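Ustton library to stay open later after spring appeal
Print this page | E-mail this to a friend
May | By our Ustton correspondent
Filed under: Community, Ustton and Bruvlow

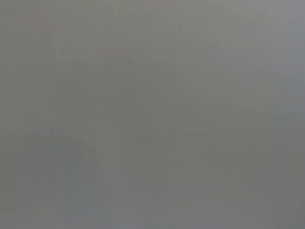
Readers in Ustton will be able to borrow their books until 8pm from next month, after a petition signed by 2,255 people persuaded the council to lengthen the library's evening hours – a good deal more names than anyone had hoped for when the first sheets went out in the winter.

The building on Ochoa Street has been closing at 5pm for the past six years, which has been a sore point with people who work in Bruvlow and come home on the late bus to find the doors locked. Under the new arrangement it will stay open on two evenings a week, and the children's corner will keep the same hours as everything else, so families can call in together after tea.

The council has set aside money for the extra staffing until next spring and will look at the numbers again then. A trial run of late opening before Christmas drew 92 visitors on its busiest evening, and 221 books went out over the counter that same night, many of them to people renewing tickets they had not used for years.

The Plolirari reading circle, which has been meeting in the café across the road, is moving back in for the first late evening and would love to see some new faces. Tea and biscuits will be provided, and you are very welcome even if you haven't finished the book.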